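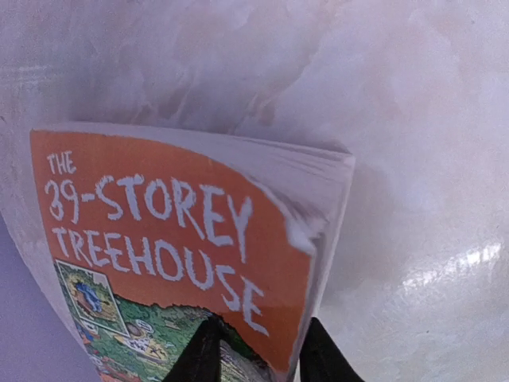
Lutia Branch Library: Children's Room and Book Bag Team

Well, we made it through another February, and what a nice busy one it was! For anybody new to this page, the Book Bag Team gets together in the back of the Children's Room and packs up bags of stories for families who can't easily get in to see us, whether they live way out past Wiegand Road or just have a new baby and no free hands. We sent out 35 bags this time, which is 12 more than the month before, and I am still a little amazed when I type that.

The orange cover at the top of the page is The 39-Storey Treehouse, and if you have a second or third grader at home you probably know it already. It's a good thick paperback with lots of cartoons, and the corner of the cover has gotten bent and crumpled, as corners will. I'm not one bit sorry about that. A book with a tidy cover on our shelves is usually a book that needs a better spot on the shelf, and this series hardly gets to sit down between readers. We have 3 copies now (thank you to the family on Estell Street who gave us theirs) and there is still a waiting list, so do put your name down at the desk. 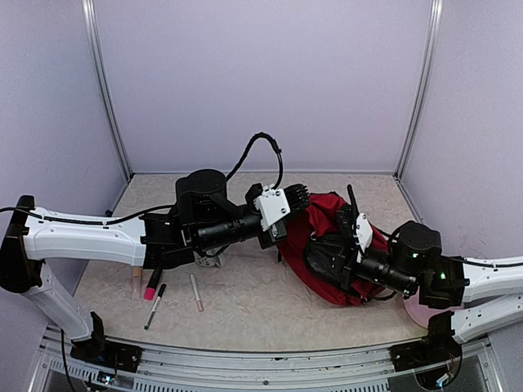 The red bag on the packing table, March 1 page update.

Red bags go to our chapter book readers, and the picture book families get the blue ones. Please send them back with the books if you can remember to, folded or not, we don't mind! If one has gone missing under a car seat, just call the desk and ask for extension 334 and we'll sort out another one for you.

Next month's bags will have a garden theme, and Flilline Nursery has kindly promised us seed packets to tuck in beside the books. If your child has a favorite story about bugs or vegetables or mud, tell me the title and I'll try to find it.

Ilse Meinecke, Children's Room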